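Início > Boletim Interno > Instalações e Ambiente

Categoria: Resíduos e boas práticas

Separação de papel e copos: novas regras para as mesas de trabalho e as áreas comuns

A Direção de Instalações do Centro Prutlow informa todos os colaboradores, bolseiros e visitantes de longa duração de que entram em vigor, no início de fevereiro, as novas orientações para a triagem de resíduos leves nas mesas partilhadas. As orientações aplicam-se aos edifícios Oyelaran e Potmont e substituem a nota afixada nas copas no ano anterior, que deve ser retirada pelos responsáveis de cada piso.

A revisão resulta de um levantamento conduzido pela equipa de Consuelo Ayala, coordenadora de serviços ambientais, ao longo do último trimestre. Foram analisados 532 sacos provenientes das áreas de trabalho dos dois edifícios. Em 98 deles, o papel estava misturado com copos usados, e o conjunto teve de seguir para o fluxo indiferenciado. A equipa considera que a maior parte destes casos tem origem em hábitos simples de corrigir, sobretudo no momento em que a mesa é libertada para o utilizador seguinte.

O que fica habitualmente sobre a mesa

Dois objetos concentram a maioria das dúvidas recebidas pelos serviços: a folha de papel amarrotada e o copo de papel. Por serem ambos leves e por se encontrarem muitas vezes juntos, tendem a ser recolhidos num único gesto e depositados no mesmo recipiente. O copo de papel destinado a bebidas tem, contudo, em regra, um revestimento interior que o torna inadequado para o fluxo do papel comum, e a empresa responsável pela recolha, a Momolent, solicitou expressamente que os dois materiais lhe sejam entregues em separado.

Pede-se, por isso, que cada objeto seja recolhido individualmente, mesmo quando estão quase encostados um ao outro, e que nenhum papel seja introduzido dentro de um copo antes da deposição. Esta última prática, frequente nas salas de reunião, obriga a uma separação manual posterior no cais do edifício Potmont. 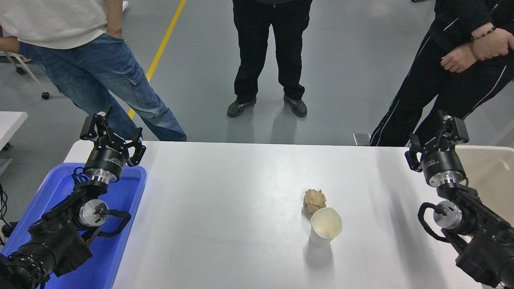

Recolha do copo

Os copos devem ser retirados em primeiro lugar. Antes de levantar o copo, o utilizador deve verificar se contém líquido e, em caso afirmativo, esvaziá-lo na pia da copa mais próxima. Não é necessário passá-lo por água. Os copos vazios são depositados, com a abertura voltada para baixo, no recipiente identificado com a etiqueta «Copos».

As tampas e as palhetas não acompanham o copo e seguem para o fluxo indicado na etiqueta respetiva. Nas zonas em que não exista recipiente para copos, estes devem ser levados até à copa do piso e nunca deixados no parapeito das janelas ou junto às impressoras.

Recolha do papel

Retirado o copo, procede-se à recolha do papel. As folhas amarrotadas são aceites no fluxo do papel, desde que não apresentem gordura, fita adesiva ou restos de alimentos. A Momolent confirmou que não é preciso alisar as folhas, embora recomende que não sejam comprimidas além do necessário – as bolas muito apertadas dificultam a inspeção visual à chegada ao centro de triagem.

O papel pardo de embrulho e de enchimento de encomendas recebe o mesmo tratamento. Sempre que se encontre em bom estado, pode ser entregue na receção do edifício Oyelaran, que o reutiliza na expedição de material entre os dois edifícios. Os guardanapos e o papel de cozinha ficam excluídos, independentemente do seu aspeto.

Quando restar apenas uma bola de papel sobre o tampo, a mesa não se considera ainda libertada. Os serviços de limpeza têm instruções para não remover objetos isolados das mesas de trabalho, dado que podem pertencer a uma atividade em curso, e a sua permanência impede a higienização da superfície ao fim do dia.

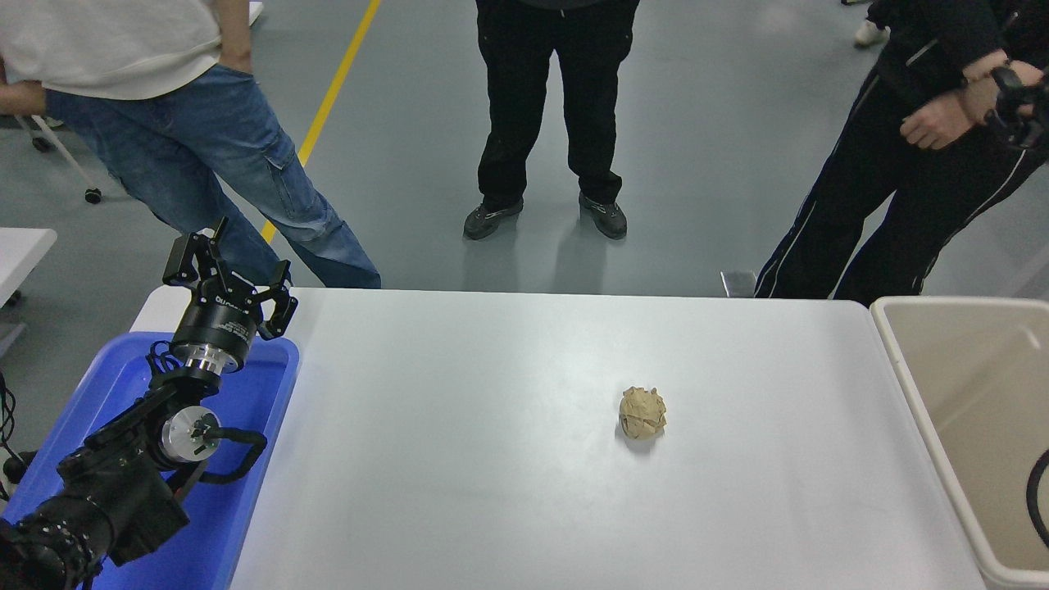
Recipientes e respetivas cores

Algumas equipas utilizam nas suas mesas tabuleiros e caixas de plástico de diferentes cores, adquiridos em momentos distintos e sem um código comum. A Direção de Instalações esclarece que a cor destes recipientes de mesa não tem, por si só, qualquer significado para efeitos de triagem. Prevalece sempre a etiqueta aplicada no rebordo. As equipas que pretendam afetar um recipiente ao papel ou aos copos devem solicitar as etiquetas aos serviços ambientais, que as fornecem sem custos.

Foram impressas 700 etiquetas em dois formatos, um para recipientes de mesa e outro para contentores de chão. Cada equipa pode requisitar até 3 conjuntos numa primeira fase – pedidos superiores serão atendidos em função da disponibilidade.

Calendário e acompanhamento

Durante o mês de fevereiro, a aplicação das orientações terá caráter pedagógico. Os sacos com materiais misturados serão assinalados com uma fita, e o responsável de piso receberá uma nota com a indicação do problema detetado. A partir de março, os sacos assinalados deixarão de ser recolhidos nas áreas de trabalho e terão de ser transportados pela própria equipa até ao cais, entre as 16h00 e as 17h30.

Consuelo Ayala estará disponível para sessões breves junto das equipas que o solicitem, com duração máxima de vinte minutos e realizadas no próprio local de trabalho. Os pedidos devem ser dirigidos ao secretariado da Direção de Instalações, no piso térreo do edifício Oyelaran, com indicação da sala e do número previsto de participantes. As etiquetas podem ser levantadas no mesmo balcão, todas as manhãs, até às 12h00.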